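Cuaderno de taller – Área de recepción y embalaje, Indilwood
Julio. Entrada de las 16:40
Redacta: Stijn Postma
Copia para: Takeshi Noguchi, Wim Van Dijk

Asunto: estado de las cajas reutilizadas del proyecto Trindade

Se continúa la revisión de los embalajes de cartón que vuelven al taller tras su segundo uso. El criterio vigente sigue siendo el acordado en junio con Bart Nijs: toda caja que conserve las cuatro solapas y una base firme puede destinarse a almacenamiento interno; las restantes pasan a reciclaje. Se recuerda que ninguna caja reutilizada debe salir del edificio con material de Pater, cuyo contrato exige embalaje nuevo.

La unidad revisada esta tarde procede del estante bajo y se ha abierto sin vaciarla. Es de cartón ondulado marrón claro, con desgaste general. La cara frontal presenta rozaduras y unos trazos blancos tenues, semejantes a caracteres chinos, con aspecto de tiza, que no se ha intentado leer. Conviene consultar a Takeshi Noguchi si corresponden a alguna marca de almacén de la etapa anterior.

Las solapas se encuentran en condiciones desiguales. La frontal acumula varias tiras de cinta semitransparente, parte de ellas levantadas y arrugadas, y su borde interior está rasgado. La derecha muestra también rotura en el borde superior, con la ondulación a la vista. La trasera se mantiene en pie y conserva una etiqueta impresa pequeña, con la secuencia 16:19:23 y algunos caracteres chinos. 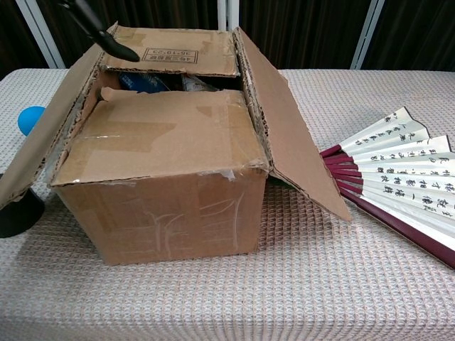
Clasificación provisional

Grupo B: uso interno, con reparación previa. No se admite para apilado. El peso máximo por caja en este grupo queda fijado en 4 kg, conforme a la tabla colgada junto a la báscula.

Reparación prevista

Retirar la cinta despegada de la solapa frontal antes de aplicar la nueva. En la entrada anterior quedó anotado que la cinta Brerkus no adhiere bien sobre restos de adhesivo viejo – Wim Van Dijk repitió la prueba con el mismo resultado. Reforzar por dentro el borde rasgado con una banda de cartón de 300 mm, cortada a la medida que pida la solapa. La etiqueta trasera no se cubre ni se retira hasta que figure en el registro.

Contenido

Queda pendiente de inventario. Entre las solapas se distinguen un artículo azul oscuro, tal vez una botella o un paquete, y junto a él algo arrugado de color gris plateado, posiblemente una bolsa o un envoltorio. Se identificarán al vaciar la caja. La pelota azul que está sobre el mantel, a la izquierda, se anotará aparte.

Pendientes

Sem De Bruijn: confirmar si quedan rollos de cinta ancha o si procede hacer pedido. El último fue de 2 rollos y resultó insuficiente.
Bart Nijs: decidir si el grupo B se guarda en el altillo o permanece en planta. El altillo acusa humedad en la pared norte – véase la nota de abril.
Stijn Postma: pasar al registro la secuencia de la etiqueta y vaciar la caja antes de la reparación.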